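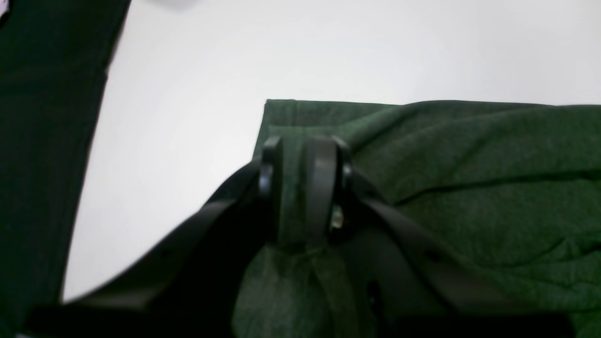
Wrist camera view with the green cloth pinched in the gripper.

How to teach a gripper to pick up cloth (the way our club does it)

So you've got your arm stacking blocks and now you want it to handle laundry. Welcome! I joined the Sullard robotics club in February thinking fabric would be a fun little side project, and it ate my whole semester. Here's what I'd do if I were starting over.

Start with one piece of cloth on a plain white surface. We went with dark green because it stands out so well, and a knit is nice to learn on since it bunches up easily when you pinch it.

Bring the gripper down with the fingers open, straddling the spot you want. Go slow! Then close until a fold comes up between the fingers. If the fingers meet and there's no cloth in there, open up, go a hair lower and try again. Don't jam the tips into the table (I did, and Miyuki Onishi had to help me tighten every screw on our gripper afterward).

Once you have a decent fold, stop for a second and check the wrist view before you lift. Look for creases running into the grip point. A pinch way out on a hem will slip more often than one with a bit of material behind it, at least on our arm.

To let go, open the fingers all the way and back straight off before you move sideways.
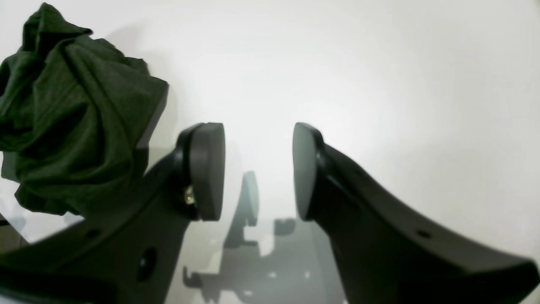 I like to start every new attempt from wide open too, so all my recordings begin the same way. Ayane Arai keeps our attempt log and she's strict about this, bless her. Pick a home pose, save it, and go back to it every single time.

Now the boring part, which is doing it a lot. We set ourselves a goal of 2,000 grasps before the Jamatholm student meet and got to 1,466. Mix things up as you go: flat cloth, crumpled cloth, cloth folded over on itself, cloth shoved off to one side. My first 436 tries were nearly all flat, and the arm was hopeless the moment I scrunched anything up.

Keep your sessions short. I do 6 tries, write down what went wrong, and then mess up the cloth again before the next batch. If your pinches keep landing off to the same side, redo the camera calibration before you touch anything else. Next I'm trying two layers at once, and I'll post the settings when I have some I trust.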